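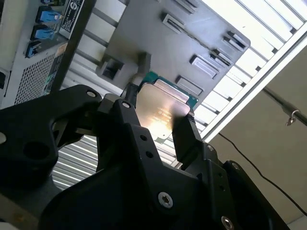
A processor in the jaws, on its way through the Igwe build at our shared workshop.

Let the robot fumble the chip

Demetrius Lyons
Oct 3, 2026

I want to argue for the slowest way of putting a desktop computer together, which is to get two robot arms to do it for you. A patient teenager with a screwdriver will beat our build every time. I love it anyway, and I think more home and shared workshops should try something like it.

We call the project Igwe. It lives at Plendell, the workshop where I pay my dues and leave my coffee cups, and it has eaten almost 200 evenings. People wander over, watch an arm creep toward the bench and ask what it's for. Fair question! My answer is that I've learned more about how things are held from Igwe than from 18 years of fixing computers by hand.

Think about a processor. You pick one up by the edges, tip it, feel it settle and drop the lever, and your fingers do all of it while you're wondering about dinner. Now write that down for a machine. Which edges? How hard? What angle when it leaves the tray? My first set of notes was half a page long. The file is now 3427 lines and I still find gaps in it.

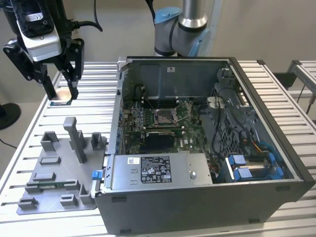 Gripper, fixture plate and open tower on the slotted bench.

The fixture is where I'd tell any beginner to spend their time. Ours is 3D-printed, and I'd happily talk about it until they lock the doors. I used to think of a fixture as a kind of cheating, as if a clever enough arm should be able to fish a card out of a heap. I've come right around on that. A good holder puts the part in the same spot at the same angle, and half of your programming problem goes away. Plastic is cheap, too. You can print a bad slot, swear at it, move a wall by a hair and have another go before bed.

My friends at the Giloretti shed across town disagree. They'd sooner put the effort into vision and let the software sort out the mess, and they've shown me some lovely work. But when theirs goes wrong they spend a night reading logs, and when ours goes wrong I can usually put a finger on the block that's off — I know which of those I'd choose as a hobby.

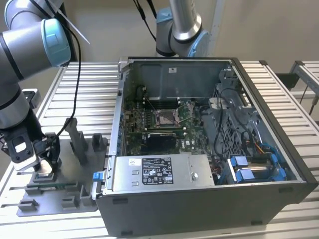
What about the money?

Arms aren't cheap, and I won't pretend a shared workshop can pick up a pair on a whim. We saved for ages. Still, the rest of it is well within reach. Our last round of printed parts, bolts and cable came to 794 dollars, split among the members, and old office towers are easy to come by if you ask around. Start with one arm and one card. Get it to lift the card from a slot and put it back in the same slot, and don't touch the computer until you're bored of watching it.

I'd also say keep the bench out in the open. Vulon, our earlier attempt, was tucked away in a back corner and only three of us ever worked on it. With Igwe, people stop and lean in, and some of the best holder ideas have come from a woodworker who has never written a line of code.

In November we're going to try memory sticks. I expect we'll be bad at it for weeks, and I can hardly wait.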